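Holroyd bench, cut sandwich trials
January, entry 6 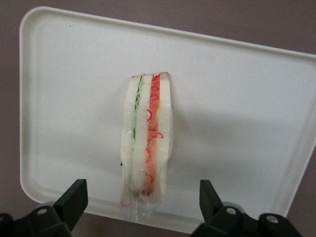 Purpose

Settle how the three-slice sandwich should sit in the white tray for the Mindex chill display work. Previous entries had it lying flat, bread face up. This entry covers standing it on the cut edge with the layers facing up.

Setup

White plastic tray, rectangular, rounded corners, low raised rim. Gray-mauve bench surface. One sandwich, upright, a little left of the tray center. No liner, no divider, no card sleeve.

Order of layers from left to right: bread, green lettuce, bread, red-orange filling, bread. The left slice presents the widest face. The middle slice is narrower. The right slice sits slightly proud at its top corner. The tops of the three slices are close to level, which was the main thing wanted from this arrangement.

Surface reads glossy under the bench light, with small highlights on the left slice. Gloss will matter for the display sheet. Matte bread looks dry in print and the Clinditard people have complained about it twice.

Notes on standing it upright

The footprint is narrow for the height. Put it down with two fingers on the outer slices, wait, then release one side at a time. Letting go of both together gave a lean on the flat bench in the last entry. Do not press the slices together to steady it. Pressing closes the lettuce line and the green is then hard to pick out from any distance.

The lettuce layer is the weak point visually. At the top of the sandwich it has a clear crinkled edge. Lower down it goes pale and blends into the bread on either side. The red-orange layer is wider and holds its color far better. If the display is viewed from the lettuce side, the customer sees mostly bread. Suggest the tray be turned so that the red-orange layer is nearest the viewer.

Options for a stronger green line:

1. Move the lettuce in against the red-orange layer. Better contrast, but it leaves the left pair of slices with nothing between them unless a third filling goes in.
2. Use a darker leaf. Rusov lists one under item 509. Not ordered.
3. Keep the order and let the leaf stand slightly above the bread. Spoils the level top.

Preference is 2. Option 1 changes the product sheet and needs sign-off from Clinditard.

Tray

Inside floor is smooth and off-white with faint gray smudging. Against creamy bread this is low contrast, and the wide left slice tends to disappear into it. The rim helps a little. The top and left inner walls are brighter and the lower right is in shade, so a sandwich set nearer the lower right would have something darker behind it. Worth one trial before anyone asks for a different tray color.

The smudges are a separate matter. Wipe down before any display photo. Use the soft cloth; the scouring pad leaves marks on these trays that catch the light.

Tray length is enough for a row, but a row has not been tried. With the sandwiches standing, spacing will be set by finger clearance and not by the bread. Mindex wants 100 trays dressed the same way, so whatever spacing is chosen needs a printed guide under the tray or a mark on the rim. A rim mark is quicker to follow and slower to apply. Leaving this open.

Upright against flat

Upright shows the whole cross-section from above and takes less floor area. It is less stable and depends on a clean cut edge.

Flat is stable and stacks. From above it shows one slice of bread and nothing else, so the filling has to be read from the side, over the rim.

For a display looked down on, upright. For transport, flat, then stand each one on arrival. The change from one to the other has to go in the dressing instructions. Sheet 116 covers only flat and has no drawing of the cut edge at all.

To do

Order the darker leaf from Rusov, smallest pack.
Repeat with the tray turned end for end.
Repeat with the sandwich toward the lower right.
Try a row at even spacing, then again with the middle one removed, to see whether the neighbors stay up.
Redraw sheet 116 with both positions and layer order marked left to right.
Ask Mindex what height the display will be viewed from. The whole upright argument rests on it and the only figure on file is for the old cabinet.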